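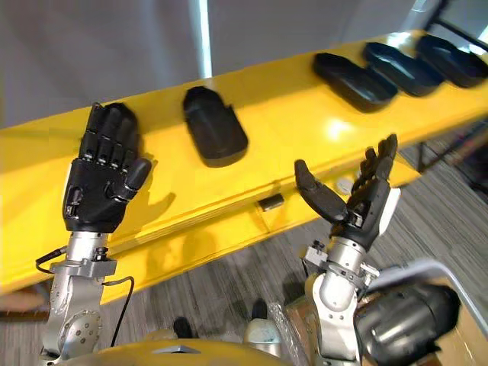
Betreff: Re: Schraffuren laufen mir zu

Von: Maike
An: Linolliste

Skarphéðinn Frandsen schrieb:
> Hallo zusammen, ich sitze seit August an einem Hafenmotiv, viel Wasser, viel Himmel, und die
> Schraffuren im Himmel laufen mir spätestens beim dritten Abzug zu. Farbe ist die ölige von Bumine,
> Walze ist weich, Papier das Talska in 422 (das glatte). Geschnitten hab ich mit dem kleinen
> V-Eisen von Ravn. Schneide ich zu flach? Oder liegt's an der Farbe? Und noch eins: muss man
> Linol vor dem ersten Druck eigentlich anschleifen?

Hallo Skarphéðinn, hallo alle,

oh je, das kenn ich! Mein erster großer Himmel sah am Ende aus wie ein Brett, einfach eine graue Fläche, und ich hatte vier Abende drangesessen. Ich tippe bei dir auf zu viel Farbe, bevor ich auf die Schnitttiefe tippen würde. Die Bumine ist im Glas ziemlich steif, man nimmt mit dem Spachtel gern einen dicken Batzen raus, und dann wird sie beim Auswalzen warm und kriecht überallhin. Ich nehme für eine Platte von 15 mal 15 Zentimetern wirklich nur einen kleinen Klecks und walze lieber öfter ganz dünn auf. Wenn die Walze laut schmatzt, ist es zu viel. Sie soll zischeln (ich weiß, tolle Maßangabe).

Zur weichen Walze: die drückt sich halt in die Täler rein. Für breite Flächen liebe ich meine, für Schraffuren leih dir mal irgendwo eine harte, der Unterschied ist riesig.
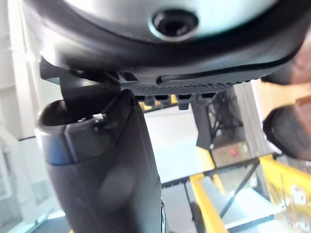 Beim Schneiden selbst würde ich vor allem auf die Stege schauen, also auf das, was zwischen den Schnitten stehen bleibt. Viele machen die Täler gleich tief, aber die Stege werden mal breit, mal hauchdünn, und die dünnen kippen unter der Walze weg. Auf dem Foto hat die schwarze Fläche unter dem Rand feine parallele Rippen, so ungefähr stelle ich mir einen ruhigen Himmel vor, eine neben der anderen und alle in dieselbe Richtung. Ich zeichne mir dafür Hilfslinien mit dem weichen Bleistift, fahre sie mit dem Irix nach (dem mit dem dicken Griff, das Ravn ist mir auf Dauer zu schmal in der Hand) und drehe die Platte bei Kurven, das Eisen bleibt immer auf der gleichen Bahn. Nach 8 Linien mache ich einen Probeabrieb mit Bleistift auf dünnem Papier, da sieht man sofort, wo ein Steg schwächelt.

Ach ja, Platte vorher anwärmen nicht vergessen! Ich setz mich da einfach ein paar Minuten drauf, geht prima. Nur nicht auf die Heizung legen und dann telefonieren gehen, meine war hinterher gewölbt wie ein Dachziegel.

Beim Papier bin ich mir unsicher. Das glatte Talska hab ich bisher nur für Schriften benutzt, da war es super, aber es nimmt wenig Farbe an, und was es nicht nimmt, bleibt auf der Platte und sammelt sich in den Schnitten. Zwischendurch mal einen Abzug auf Zeitungspapier machen, ohne neu einzufärben, dann ist der Überschuss weg.

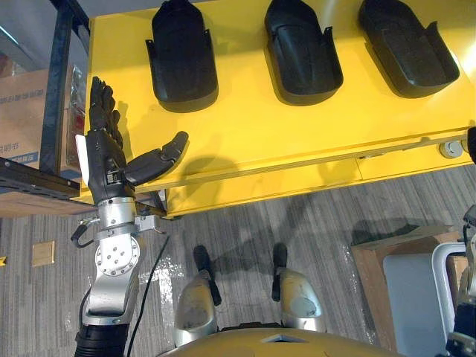

Muss man Linol vor dem ersten Druck anschleifen?

Bei frischem Linol reicht es, die Oberfläche mit einem Tropfen Spülmittel abzuwischen und trocknen zu lassen. Bei älteren Platten, die schon so eine speckige Schicht haben, gehe ich mit feinem Schleifpapier in kleinen Kreisen drüber, vor dem Schneiden, und bürste den Staub gut ab.

Schick doch mal einen Abzug rum, auch einen verunglückten! Und wer von euch hat Erfahrung mit wasserlöslicher Farbe auf dem Talska? Ich hab noch 17 Bögen hier liegen und traue mich nicht ran.

Liebe Grüße
Maike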